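Winter Coat Drive FAQ
By Clementina Lobo, 2019-11-25

I run the Plitelau coat drive and I get the same questions every year, so let's go!

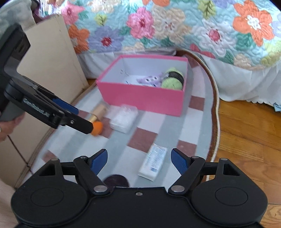
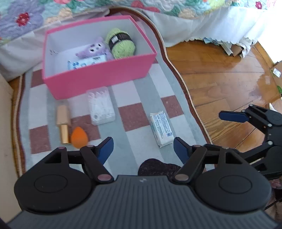
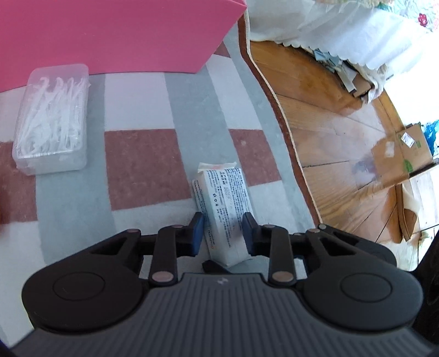 When do you collect?
Until we hit 900 coats — we started in September.

Do you take kids' sizes?
Yes please, we never have enough!

Can I bring up to five bags?
Sure, just call me first.

Comments

Ajith Shetty: Are gloves ok?

Leonor Lobo: Yes, in pairs :)

Contact | © Plitelau Coat Drive | Back to top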